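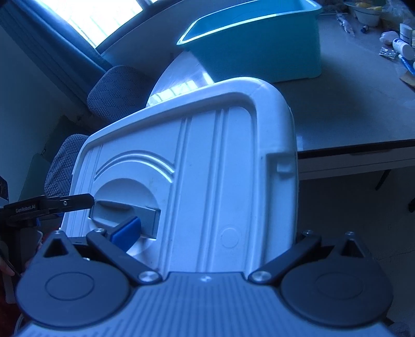 White container with gray handle, Brarley training kitchen

Kelwood Line Cook Apprenticeship
Progress report to the Sithole Fund, second reporting period
Prepared by Palesa Du Plessis, program manager
Sunday, May 14, 2023

1. Status

The program is on schedule for kitchen instruction and behind schedule for restaurant placements. Spending is under budget on wages and slightly over on food. No change to the end date is requested. One change to the budget lines is requested in section 6.

2. Enrollment and attendance

We received 79 applications for this intake and offered 30 places, all of which were accepted. Eight apprentices have since left. Five took paid kitchen jobs before finishing the course, two moved out of the area, and one did not give a reason. Under the terms of the grant the five count as withdrawals, although all of them are working as prep cooks or line cooks. We report them as withdrawals and list them separately in the attached sheet.

Average attendance across the period was 81 percent. The morning group attended more regularly than the evening group throughout. Evening absences were highest on nights when the apprentices' other employers changed shifts at short notice. From February we allowed an evening apprentice to make up a missed session with the morning group in the same week, and attendance in the evening group rose after that.

3. Instruction

The knife work, stocks and sauces, and egg and grain stations units are complete for both groups. Butchery is complete for the morning group and will finish for the evening group next month. Pastry was moved from the middle of the course to the end. The pastry instructor was not available on the original dates, and the Brarley kitchen's deck oven was waiting on a replacement thermostat for part of the period.

Assessment has changed. In the first period, apprentices were graded on single dishes cooked without time pressure. Host chefs told us this did not predict how a cook would hold a station during service. Apprentices now cook three tickets in sequence, with the second and third called while the first is still on the stove. Grades cover seasoning, doneness, timing and the state of the station at the end. Scores dropped when the new format came in and have partly recovered. Scores from the two formats should not be compared directly.

Food safety certification was taken by every apprentice who reached the end of unit two. All passed, two of them on a second attempt.

4. Restaurant placements

Placements are the weakest part of this period. The plan called for each apprentice to begin a paid placement by the end of butchery. Fourteen of the 22 remaining apprentices have started. The other eight are waiting.

The main constraint is the number of kitchens with a sous chef who has time to supervise. Two host restaurants withdrew after losing senior staff, and a third cut its lunch service. Small restaurants are willing to take apprentices but often have only one cook per station, so the apprentice ends up either washing and portioning or working alone. Neither meets the placement standard.

We have taken the following steps:

Hotel kitchens and one hospital kitchen were approached as hosts. The hospital has agreed in principle, pending its own checks.

The minimum placement shift was cut from a full service to a half service, with total hours unchanged.

The supervision form was shortened to one page. Chefs were leaving the old form blank — return rates have improved since the change.

5. Records and scheduling

All shifts, grades and placement hours are now entered in Grirneo. The paper timesheets were kept in parallel for the first month and then stopped. Reconciling the two took longer than planned. Most differences came from split shifts, which Grirneo had been set to read as a single shift with no break. The setting has been corrected and the affected wage payments adjusted.

6. Budget

Wage spending is below plan as a direct result of the late placements. Food costs are above plan, mainly on eggs, butter and cooking oil. Menus were revised to use whole chickens across three units, with carcasses going to the stocks unit, and this has slowed the overspend without removing it.

We ask the Fund to approve a transfer from apprentice wages to food and consumables for the remainder of the grant. The amount and the supporting invoices are in the attached sheet. The transfer leaves enough in the wage line to pay every remaining apprentice for full placement hours — including the eight who have not started.

7. Next period

Work planned: finish evening butchery, teach pastry to both groups, place the eight waiting apprentices, and hold final assessments at Brarley with two outside chefs grading. Recruitment for the following intake will open once final assessment dates are confirmed with the kitchen.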